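Home > Topics > Work and Jobs > Kitchens and Catering > Ask

Robot arms for the cup station, what happens to the people there?

Posted by Demyd Stasiv

Hello everybody. I am shift lead in the wash-up room of a staff canteen in Fovimcombe. Since July we have a pair of robot arms from Ponov at the place where the clean cups are put into the rack. Before, 3 people shared this station during a shift. Now the plan says 2, and the third person goes to the serving counter.

The arms take mugs and cups and place them in a wire rack on a white table. They are slower than my colleagues, but they don't get sore wrists, and this was the main reason the manager gave us.
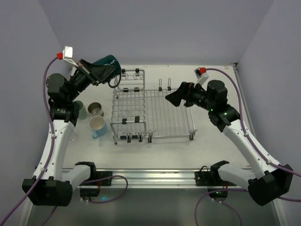
My problem is with the people. One colleague is 58 and she has done this work for a long time. She does not want to stand at the counter and speak with guests all day. Another one is happy with the change but says he is now "only watching", and after two hours of watching he is more tired than before. Also it is not written anywhere who must stop the arms when a glass is in a bad position, or who gets the blame if it breaks.

I have a meeting with the manager soon. What should I ask for? I don't want to be against the machine. I only want that it is fair.

Posted by Ovidiu Sandu

I work in a hospital kitchen and we had the same change, with a system from Isow. My advice is to ask for these things in writing.

First, the watching must be a real task with a name, and with training in paid time. With us it was "extra" for many months, and so it was nobody's job.

Second, ask for rotation. We change places every 80 minutes. It was 2 hours in the beginning and people complained exactly like your colleague. The person who comes off the arms goes to sorting or drying, something with the hands.

Third, breakage. We agreed that a cup broken by the arms goes on a separate list and not on the list of the shift. Before this, people took cups away from the machine in secret to protect their numbers.

For your older colleague, ask if she can be the one who decides how the rack is filled. She knows which mugs stand badly beside which glasses, and somebody must tell this to the supplier.
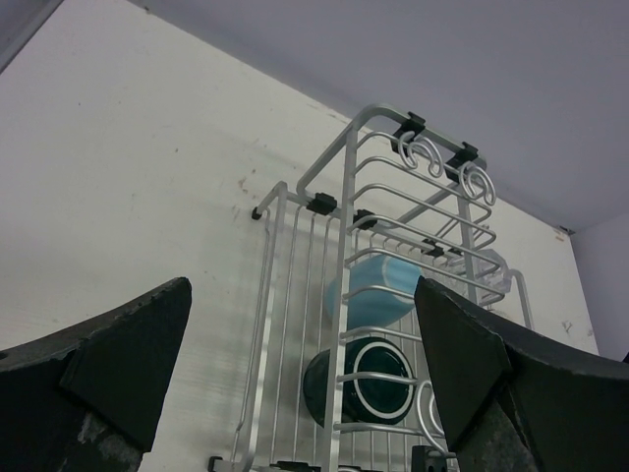

Rotich wrote that rotation sounds nice but in a small team it does not work, when one person is sick you have no one to change with. Better ask for more money for the watching.

Posted by Demyd Stasiv

Thank you both. The separate list for broken cups I did not think about, I will ask for it first. About the money I am not so sure, but I will say it.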